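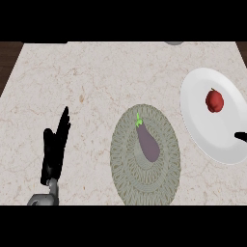
The slow return of the stone worktop

When Roswitha Lehner took over her aunt's bakery in Drutbridge, the first thing she was told to get rid of was the marble. It was heavy, it was stained near the sink, and the fitter who came to measure up said he could have it out by lunchtime. She kept it, and has rolled pastry on it ever since.

"It stays cool in the morning and it doesn't mind flour," she says. "I don't ask much more from a counter than that."

Marble fell out of favour in home kitchens for good reasons. It is softer than granite, and anything sour will eat into the polish. Lemon juice, vinegar, tomato and wine all leave a dull mark called an etch, and a cloth won't shift it. For years the usual advice from showrooms was to keep marble for the bathroom and buy something tougher for the place where people cook.

That advice is now given less often. Meinrad Baumgartner has cut stone at Imhof, a small yard on the edge of town, for most of his working life. He says customers used to come in wanting black granite with a mirror shine. Now they ask for pale stone with veins in it, and a good number want it honed, meaning it has been rubbed to a flat, matt finish.

A honed top will still etch, but the marks show less. Baumgartner steers families with children towards it. He also tells them to come and look at the whole slab before they pay, and to bring a cupboard door with them.

"A sample is the size of a paperback," he says. "You can't tell from that where the veins will go. People get the worktop home and there's a brown streak by the hob, and they ring me up."

Price is harder to pin down. Imhof charges by the slab and not by the length of the run, so a small kitchen can work out dear for its size. Offcuts are the way round this. The yard keeps a rack of them at the back, and a piece big enough for a pastry board starts at £40. Polishing out one badly worn worktop on site costs up to £300, depending on how deep the marks go and how many joins there are. 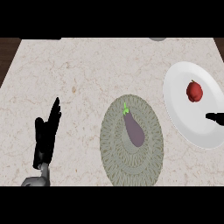
Sealing is the other thing buyers ask about. A sealer soaks into the stone and slows down oil and coffee. It does nothing to stop etching, though plenty of people think it will. Baumgartner tests a top by leaving a spoonful of water on it for a few minutes. If the stone goes darker underneath, it wants doing again.

Aurelia Koller, who rents out 2 flats above the old post office, put marble in one and laminate in the other. The laminate has given her no trouble. The marble has a ring beside the kettle and a chip at the front edge, filled with resin. She would choose it again for her own kitchen, she says, but not for tenants.

For everyday cleaning, warm water and a drop of washing-up liquid will do. Bathroom sprays are best kept well away, as are scouring creams and anything made to remove limescale. Wipe up spills when they happen and put a board under the lemons.

Lehner's counter has had none of this care, or not much. Her aunt scrubbed it with soda every night. The corner by the sink is rough to the touch now, and the middle has worn slightly hollow — you can feel it with a rolling pin. Baumgartner has offered to take it back to flat. She is thinking about it, and says September might suit, when the bakery shuts for a week.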